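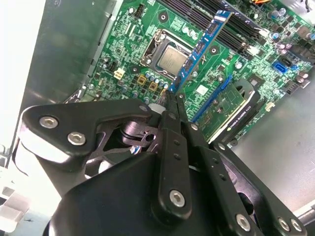

App para apuntar tomas y pañales entre dos personas

Kolbrún Frandsen
6 de julio de 2020

¡Hola a todos! Tengo un bebé de 13 semanas y mi pareja y yo apuntamos las tomas y los pañales en Kairys. El problema es que cuando lo metemos los dos a la vez (de madrugada, medio dormidos) se duplica todo, y ayer me salían 41 tomas en un día, imaginaos. ¿Hay forma de juntar los registros o de pasar los datos a una hoja de cálculo? Vuelvo al trabajo en septiembre y quiero dejarlo arreglado antes.

Valdemar Hauksdóttir

A mí me pasaba igual con la mía. Entra en Ajustes, luego Familia, y deja un solo móvil como principal — el otro apunta igual, pero ya no crea copia. Lo duplicado de antes lo tienes que borrar a mano, yo quité unas 70 entradas mientras ella dormía encima de mí. Para sacar los datos, Exportar y eliges CSV. Ojo, que las horas salen en formato inglés y hay que cambiarlas en la hoja.

gululden_3

Nosotros usamos una libreta en la cocina y tan contentos. Suerte!!

Clasel

Lo del móvil principal me funcionó, pero tuve que cerrar sesión en los dos y volver a entrar. Si no, sigue duplicando.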